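Wultine Wallpaper Paste, ready mixed

Bucket with lid and handle
Supplied by Brovex
For paper, vinyl and non-woven wallpapers

Wultine is a ready mixed paste for indoor walls. It comes in the bucket at the right thickness, so you do not need to add water or wait for powder to swell. You stir it slowly with a clean stick, and then you can start. It is white when wet and becomes clear when it is dry.

We have sold Wultine for a long time to decorators and to people who paper one room every few years. Both groups ask us mostly the same questions, and I have tried to answer them on this page.

How much you need

One bucket holds six litres and is enough for up to 21 square metres on a smooth, primed wall. Old plaster drinks more. If your wall is rough, or if the paper has a thick backing, please order the next bucket already with the first one. Paste from two deliveries can be used in the same room without any problem, but to run out in the middle of a wall is not nice – the last piece will start to dry at its edge while you are driving to the shop.

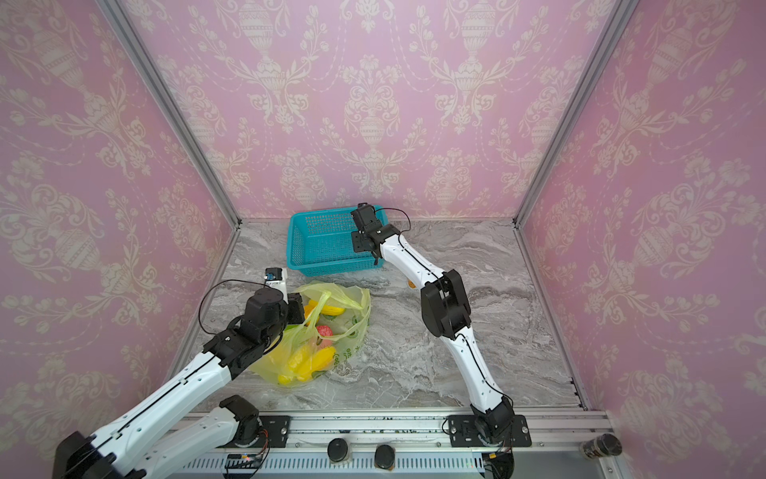 Before you paste, the wall must be clean, firm and dry. Take off old paper completely, also the thin layer which often stays behind after the top has come away. Fill the holes and sand them flat. A strong light held close to the wall from the side shows you bumps that you cannot find by looking straight at it. After sanding, brush off the dust and apply Kandovico Primer with a roller. Leave it for 120 minutes before you start with the paste, and longer if the room is cold.

Paste the wall or paste the paper

With non-woven papers you put the paste on the wall. Roll it out a little wider than the piece you are going to hang, and use a small brush at the ceiling and above the skirting board. With traditional papers you put the paste on the back of the paper, fold the two ends to the middle and let the paper rest. The label of your wallpaper says how long. Please give every piece the same resting time, otherwise one becomes wider than its neighbour.

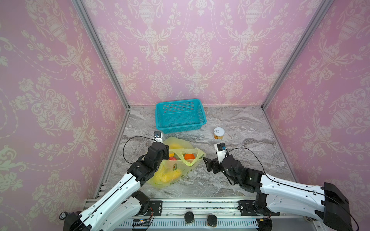 Corners need more patience than the flat part of the wall. No room is perfectly square, and a full width of paper that is pulled round an inside corner will make a fold sooner or later. Cut the piece so that only a narrow strip goes round, press it in with a soft brush, and begin the next wall with a new straight line from your spirit level. The cut piece should cover this narrow strip. On a small print you will hardly see the join, but with large motifs, like these cream urns and garlands on pink, a small part of the pattern gets lost in the corner. Choose then the corner which is least seen from the door. Wultine stays movable long enough to slide the piece up or down, and for vinyl overlaps we recommend the Mogensen Seam Adhesive in the small tube.

Cleaning

Wipe off fresh paste from the front side with a damp sponge, and do not rub. Wash the water out of your brushes the same evening. Dried paste on tools goes soft again in warm water, but on a matt wallpaper it can leave a shiny mark, and I know no good way to remove it.

Storage

Close the lid well and keep the bucket free from frost. An opened bucket keeps for six months when you lay a piece of plastic film directly on the paste. If there is a skin on top, lift it away and use what is underneath. If it smells sour, throw it out.
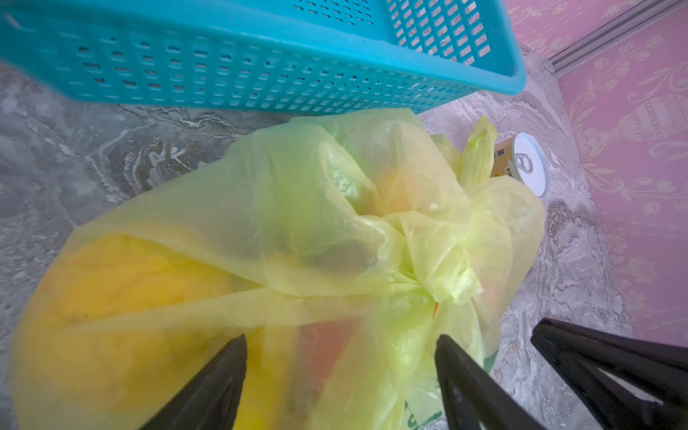 Ilze Mogensen
Product adviser, Brovex

Questions we often get

Can I use Wultine in a bathroom?
Yes, on walls which do not get water directly on them. Keep a window open while the paste dries, but avoid a strong draught.

Can I thin it?
For light papers you may add a small cup of clean water to a full bucket. Stir until it is even. We do not advise this for vinyl.

The joins have opened after one day. What did I do wrong?
Mostly the wall was not primed, or the heating was turned up to dry the room faster. Lift the edge carefully, put in paste with a thin brush and press it back with a seam roller.

Does it hold on painted walls?
On matt paint, yes. Gloss paint must be sanded first and then primed.

In the bucket: six litres of paste
Colour: white, dries clear
Tools: roller, paste brush, smoothing brush
Goes with: Kandovico Primer, Mogensen Seam Adhesive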